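Grullanura Home Practice Kit
Set-up Guide, Section 4: Setting Up for Breathing and Rest
May 2022 | By the Umside support desk

Before you start

Your kit holds the mat, the Chávez bolster, two foam blocks, the strap and the Kollier timer. Section 3 covers unrolling and airing the mat. Leave it flat overnight before using it with the bolster.

You need a clear stretch of floor next to a wall. The mat is 64 cm wide, and you should be able to reach out to both sides without touching furniture.

4.1 Placing the bolster

1. Lay the mat with one short end against the wall.
2. Set the bolster lengthwise along the middle of the mat, zipper side down.
3. Slide one block under the end nearest the wall, on its lowest side. Push it in until the bolster stops rocking.
4. Sit in front of the low end with your back to it, then lie back slowly, using your hands for support.
5. If your chin points up, put a folded towel under your head.

Note: The second block can go under the first for a steeper angle. Do not stand either block on its short end.

CAUTION: If you are pregnant, have had recent surgery or have back or neck pain, talk to your doctor before using the raised position.

4.2 Setting the timer

1. Press and hold the side button until the light comes on.
2. Turn the dial to the length of your session, up to 40 minutes.
3. Press once to start. A soft tone marks the start and the end.
4. Place the timer on the floor near your hand, off the mat.

For the first week, choose a short session and breathe at your normal pace. Stop if you feel dizzy, roll to one side and wait before sitting up.

4.3 Staying warm
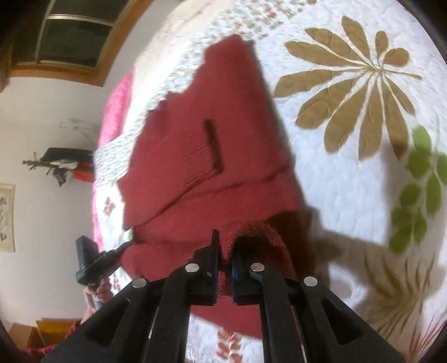

Body temperature drops during a long rest, so have a layer ready before you start the timer. A blanket over the legs is enough for most people. For the upper body, use something with some give at the wrists, such as a red knit sweater with ribbed cuffs, and pull the sleeves down over your hands. Avoid hoods and large buttons, which press into the back of the head or the spine.

4.4 Putting the kit away

1. Switch off the timer.
2. Wipe the mat with a damp cloth and let it dry before rolling.
3. Store the bolster flat. Keep heavy items off it.

Continue to Section 5: Care and Washing.

Contact support | © Umside | Back to top

We use cookies to improve this site. Accept | Manage settings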